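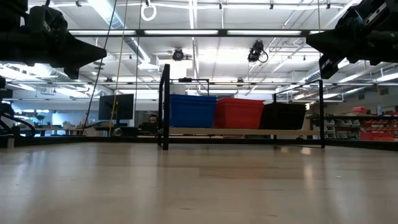

*The test table at Kidesora, mid-afternoon.*

I've read enough gripper brochures to distrust all of them, and the Brodine one is worse than most. It promises "effortless switching" between parts. So when Maya Azar offered me an afternoon on her two-arm setup, I went in wanting to see it fail, which probably isn't fair.

The plan was the Brodine fingers against the older Zaki ones, same controller, same speed. Maya says the Brodine set has done 1167 cycles without a fault. Fine, but a cycle in her log is open and close, with nothing held. I could do that with a clothes peg.

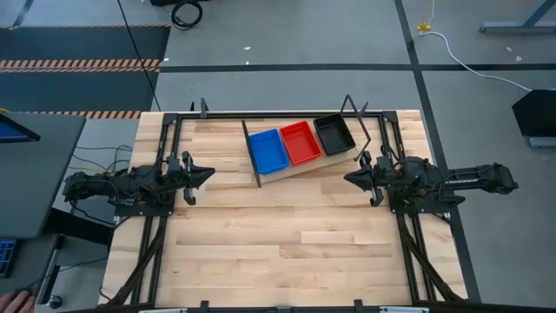
Reach is my real gripe. Every spec sheet gives it as one big number with the arm stretched straight out, and you'll hardly ever work there. With the arms facing each other over the table and the blue, red and black bins up on a tilted board near the far edge, what I care about is whether each wrist can still turn once it gets to the bin furthest from its own base. Brahim Tawfik reckons yes. He also sold me on the Gonar controller last year — I'm still cross about that. 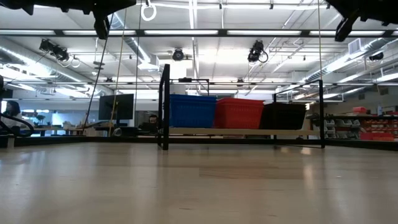 Cameras are the other thing vendors wave away. Gonar's software wants one view and says it'll sort out the rest. I don't buy it. Having a few mounted on the ceiling pointing down at the work makes more sense to me, though all those fluorescent tubes leave bright patches on the tabletop, and I'd like to see how the software copes with glare before I believe any pick rate.

My pass mark is 20 picks per bin, with no more than four drops for the lot. Maya thinks that's harsh. The Zaki fingers go first, and I'm keeping my own tally.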